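Friday, after supper

Got the second arm back on the rail tonight. The replacement bolts from Trumar finally showed up in the mailbox, and they were the right length this time. I put the mounting plate on, ran the bolts in by hand first, then snugged them with the short wrench because the long one hits the cable duct. It took longer than it should have. I dropped one bolt behind the duct and had to fish it out with a magnet.

Hot in the garage all day. July is a bad month to have a project out there. I left the side door open until the moths started coming in and then just put up with it.

The Kindano boards are both wired now. I redid the red and black leads to the right one, since I had made them too short in the spring and they pulled every time the shoulder turned. The new ones are 30 centimeters and have some slack. I labeled both ends with tape. Should have done that the first time around. I still need to do something about the big loop of cable on the left arm. It hangs out farther than I like and one of these days it will catch on something.

Spent an hour on homing. The left arm finds its zero every time. The right one was off by 3 degrees at the elbow, and I went through the wiring twice before I remembered that I had typed the offset into the wrong line of the settings file. Fixed that and it homed fine. I saved a copy of the file with the number in the name, 532, so I can go back to it if I break something this weekend. I have lost good settings before by saving over them.

Total spent so far is more than I planned and I am not going to add it up tonight. The big costs are done. What is left is small stuff: cable ties, a better power strip, two more brackets for the rail.

I kept the wallpaper on the panels. I had thought of painting them plain white, but the paper was left over from the upstairs bedroom and the panels were already cut to fit. It has flowers and thin stripes all over. I was worried the pattern would confuse the camera software. So far it has not made any difference that I can find. If it does I will paint.

Blocks again for practice. Cimon (my name for the whole setup, from an old notebook) is supposed to stack them using both arms, with the left one steadying and the right one placing. I ran the program at quarter speed with my hand on the stop button. The two arms did not hit each other, so the keep-out zone I set is working. Grip force is still a guess. I will try lower numbers tomorrow morning before it warms up out there.

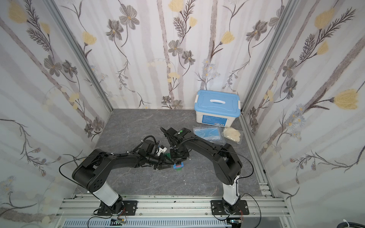 Both arms on the rail, over the blocks.

After blocks I want to move on to soft packages, the masks and the gloves. Those will be harder. A block stays the shape it is and a bag does not. I read through a long thread on the Magaña forum and most people there use wider finger pads for bags, so I may print a pair.

Swept up, shut off the main switch, closed the side door. My back is sore from leaning over the rail. Need to buy bolts to keep as spares, and milk.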